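Wokeck Table Sorting – cans and cups

Version of 15/02/2026, kept by Fletcher Rakena

Contents
262 short recordings made on one white table at Gruduvside. The objects are a small drinks can and three plastic containers in blue, pink and green. The can is sometimes upright and sometimes on its side – please read the notes file before you filter.

Sample pictures 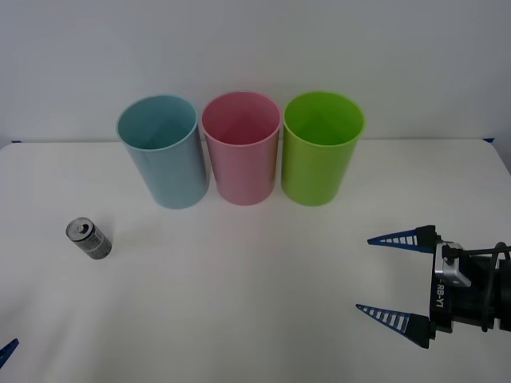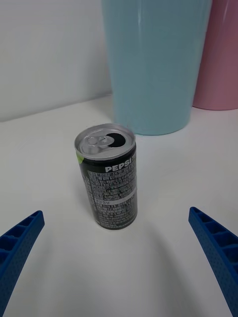
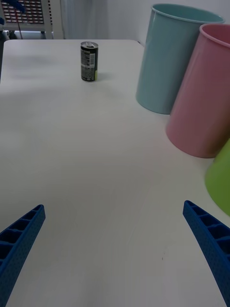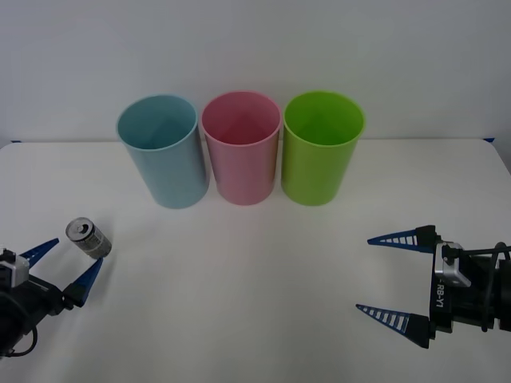 Known problems
In 14 recordings the colour label is missing. I will correct them in the next version.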